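Home Laundry Kitchen Spares Trade Contact

Oltham Door Seal Kit, front loaders

Replacement door seal (the big rubber ring, some call it the gasket or boot). Fits most Oltham front loaders and the older Salminen ones that used the same drum opening. Grey rubber, moulded in one piece, drain holes already cut at the bottom. Part no. 271.

In the box: seal, outer spring band, inner clamp band, small tube of rubber-safe lube, fitting sheet. No tools. You'll want a flat screwdriver, a Phillips and a torch. Spring band pliers help a lot, we hire them out at the Kidgate counter, ask for Tineke.

Check before you order. Model plate is inside the door rim or low down on the back. If the number starts with 4000 you're fine. If it starts with 800 it's the narrow drum, and this seal will NOT fit, you need the slim version, ring us. We get these back every week, stretched, and can't resell them once they've been on a machine.

Fitting

Power off at the wall, both taps off. Take the outer band off first, then peel the old seal back and mark where the top sat, bit of masking tape or a texta is fine. Inner clamp next. Clean the lip properly, all the grey muck, vinegar and an old toothbrush. New seal on with the drain holes at six o'clock. Inner clamp, then outer band, work both hands round from the top. Run a short rinse with nothing in it and look for drips.

Allow an hour the first time. Kauko in our workshop does them in 23 minutes but he's done a fair few.

Looking after it

Wipe the fold after the last load of the day. Leave the door open between washes so air gets in, mould is what kills most seals, not wear. Pull hairpins and coins out of pockets. Go easy on the softener, it goes gummy in the bottom fold and starts to smell.

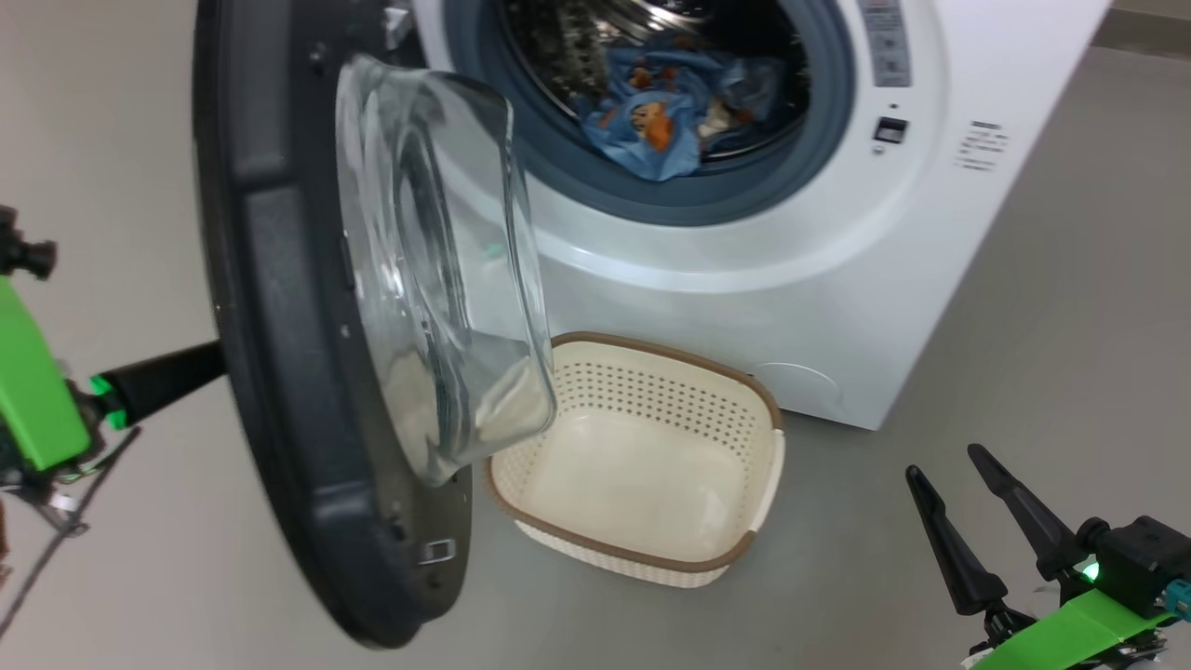 Front loader, door open

Give the door glass a wipe too while your there. Lint on the glass sits against the rubber and lets water past, looks just like a split seal and isnt one. Worth trying before you spend the money.

Colour note: August stock is a shade darker than the last lot. Same rubber, same fit.

Returns ok if the bag's unopened. Bulk pricing for laundromats and body corporates, talk to Nerea Goicoechea on the trade desk, mornings are best.

Contact us | Copyright Wikine Spares | Back to top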